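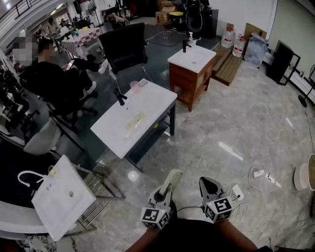

Minutes of the demonstration working meeting
Stinmont project, hand-guided and remote tasks
20 January 2023

Present: Stinmont data group, Brudness hardware, Koppel (remote control station), Iseck (training and evaluation, by phone)
Minutes taken by the Stinmont data group

1. Minutes of the last meeting

Accepted with one correction. Under item 4, "wrist camera" should read "finger camera mount." The open action on spare finger pads is carried over to item 5 below.

2. State of the sink tasks

The data group reported 626 demonstrations recorded with the hand-held grippers on the vanity tasks. Of these, 624 passed the automatic check. The two that failed both lost the marker on the left gripper for longer than the limit and will be deleted. They will not be repaired by hand.

The tasks recorded so far are: wipe the basin, move the cup from one side of the faucet to the other, and turn the faucet lever. Iseck asked for the lever task to be split into open and close, with a separate label for each. Agreed. The existing recordings can be relabeled from the finger opening values and need not be done again.

Iseck has trained on the wiping set only. The policy reaches the basin every time but lifts off too early, before the far side has been wiped. Iseck thinks this comes from the demonstrations, where people slow down at the back of the basin and some of them pause there. The data group will look at the speed curves before anyone changes the training settings.

It was noted that the people who recorded the first sets have very different habits. Some hold the basin edge with the left gripper while wiping with the right. Others leave the left one hanging in the air. Koppel asked whether one way should be made the rule. The meeting did not agree on this. Iseck prefers a fixed rule for the first 100 recordings of any new task and free choice afterward. Brudness would leave it free from the start. To be taken up again when the wiping results are in.

3. Hand-held grippers compared with remote control

Koppel gave a short report. The same wiping task was done from the remote station with the arm. It can be done, but each run takes much longer than by hand, and the operator tires quickly. The person at the station has no feel for how hard the pad is pressing. Koppel has 8 usable runs and considers that enough for a comparison but too few for training.

Iseck would still like remote runs as a test set, as they come from the real arm and include its joint limits. Several of the hand recordings contain a wrist turn that the arm cannot follow. Koppel will send the joint limits to the data group, and the check script will be extended to flag such turns.

Discussion on whether the operator at the remote station should see the finger view only or also the head view. Koppel used both. Iseck asked for finger view only so that the operator sees what the policy sees. Koppel objected that the approach to the faucet is very hard that way. Compromise: head view on during the approach, off once the gripper is over the basin. Koppel will try it and report.

4. Tracking and markers

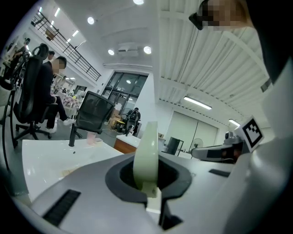
Tracking on the hand-held units is good as long as the markers stay flat and clean. Brudness went through the list of places where the printed squares can sit and what each is used for. The one on the white tab next to the large curved housing stays in the finger view while the finger is upright, and Brudness wants to keep it there. Iseck pointed out that the same view takes in a long fluorescent ceiling light when the gripper is tipped back, and asked if this affects exposure. Brudness has not measured it. The data group will record a short test with the exposure fixed and another with it on automatic, same task, same person.

Gripper-to-gripper distance was also discussed. When the two units come close together the left one can hide the marker of the right one from the head camera. This is most of the tracking loss in the cup task. No change to the hardware was asked for. People recording will be told to keep both units angled outward where the task allows it.

Calibration: the data group currently calibrates at the start of each session. Brudness recommends doing it again after any knock or drop. Agreed, to be added to the session sheet.

5. Finger pads and spare parts

The soft pads are wearing at the tip. Brudness will supply a new batch from the same mold. A harder material was offered. Iseck asked that the material not be changed in the middle of a task set, as the opening values on the cup would shift. The harder pads will be tried on the lever task only.

The connecting cable between the two grippers was raised again. It catches on furniture during tasks that involve a step to the side. Brudness can supply a longer one but warned that it will hang lower. The data group will test one longer cable before more are ordered.

6. Session procedure

The following was agreed for all new recordings:

Start each run with both grippers fully open and held still until the tone.
Finish with both grippers open and clear of the vanity.
Say the task label aloud before the tone. Do not talk during the run.
If something is dropped, finish the run and mark it as failed. Do not restart in the same file.
Move the objects on the vanity between runs, including the cup and the soap dish.

Iseck asked that failed runs be kept. Storage is not a problem at present. Agreed.

7. Next tasks

Soap dish to the other side of the faucet, and the second vanity with the open shelf below, will be added once the wiping question is settled. The shelf task needs a low reach and Koppel expects trouble with the arm there. Brudness suggested trying it remotely first, before anyone spends a session on it with the hand-held units. Agreed.

The first full run on the arm with all vanity tasks is planned for April.

8. Actions

Data group: speed curves for wiping; split labels for the lever task; exposure test; longer cable test; update session sheet.
Brudness: new pads, hard pads for the lever task, one longer cable.
Koppel: joint limits to the data group; remote trial with the head view switched off over the basin; low shelf trial.
Iseck: retrain on wiping after the speed check; list of wrist turns that failed on the arm.

9. Other business

Koppel asked for the raw files to be named by task and session instead of by time only. The data group will propose a naming scheme by mail.

Next meeting to be set once the retrained wiping policy has been run.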